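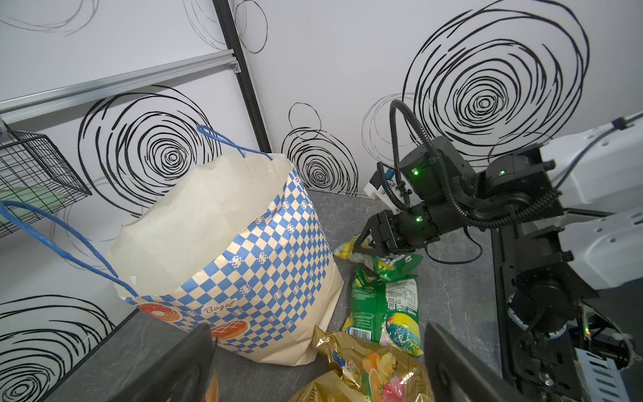 okay, a thread on paper bags, because I have a problem and I'd like company

1/ I keep every nice paper shopping bag that comes into my life. Rope handles? Keeping it. A printed pattern? Keeping it. I cleared out the gap next to the fridge this morning and there were 30 of them in there, folded into each other like one giant bag croissant.

2/ My current favorite is the Bogel one with the blue and cream checkerboard and the two donuts on the front. Plain cream up top, all the pattern down below, BLUE ROPE HANDLES. I mean, come on. Somebody had a really good day at work when they drew the one with the crosshatched glaze.

3/ The top edge has gone a bit crumply and I like it better that way. A brand new bag makes me nervous, I carry it like a cake.

4/ So the plan for April 2025 was: keep ten, give the rest away. I made a pile for keeping and a pile for leaving. The keeping pile fell over. You can guess how the math went.

5/ Things I use them for, in case you also need to justify yourself to the people you live with: wool, returns, birthday wrapping stuff, library books, the charger cables I'm scared to throw out, and one bag that only holds other bags (the mother bag)

6/ The mother bag is from Özkan, the bakery by my old apartment. Flat brown paper, no print, handles like ship's rope. I've moved twice with it. It once carried a cast iron skillet up four flights and never made a sound.

7/ Worst bag in the house: Flirkum. Gorgeous thick paper, ribbon handles, and the ribbon is held in with a knot the size of a pea. One jar of pickles and it's all over. I know this from the pickles.

8/ Somebody asked about handles, so my ranking goes rope, then twisted paper, then flat paper, then ribbon, then those die-cut holes that slice your fingers off between the store and the bus stop

9/ Oh, and wire mesh baskets! If you hang one on a rail you get the small stuff off the floor and the bag can stand underneath or next to it for the bulky things. I love mesh for this, you can see a bit of color through it and remember what you own. Solid bins are where my scissors go to die.

10/ And let the bag stand OPEN. The second I fold the top over, it becomes storage and I don't look in it again until July.

11/ Side topic, but I'm also very into big black scribbly spirals on a white wall right now. Loose, loopy ones, with the lines all going over each other. A checkerboard bag against spirals should be way too much and I think it looks fantastic. My hallway is plain beige and I've been giving it looks all week.

12/ I priced a spiral wallpaper from Dritano and it was 165 a roll, so, a fat marker it is. Practicing on the back of a flattened Grudenberg bag first (finally, a use for the Grudenberg bag)

13/ Update on the pile: 2 bags have left the house. One went to my neighbor with lemons in it and I've been thinking about asking for it back.

14/ Please show me your best bag. I want to see handles. Donut bags go to the front of the line.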